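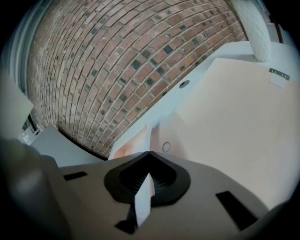
The brick wall and the white ceiling. Most of the bricks are red-brown, with darker ones scattered through them.

Castell Room, Wunthorpe - walls and ceilings

Last updated: 8 January 2025

Print this page | E-mail this page

We are often asked what the Castell Room looks like above head height, usually by people planning lights or banners for an event. This page is for them. The room is on the ground floor of the Pellegrini building and seats 50, or 71 standing.

The brick is laid in long, narrow courses with light grey mortar. Please do not tape, pin or glue anything to it. Tape lifts the face of the brick and the marks do not come out. Free-standing banners are fine, and we have 3 stands you can borrow if you ask when you book.

The ceiling is smooth and white, made up of flat sections that meet at angles. A small round fitting is set into it close to the brick. Nothing may be hung from the ceiling or from any of the fittings, and that includes balloons on string.

The metal strip with the row of small dark holes or rivets is also out of bounds. If you need a fixing point, tell us at least 6 working days before your event and we will say whether it can be done.

The room was last repainted in July. The white is a stock colour and the spare tins are kept at the front desk - please report any scuffs there and leave the touching up to us.

Bookings and questions: Abdelghani El Sherbiny, room hire. For catering in the room, speak to Zina, the café next door.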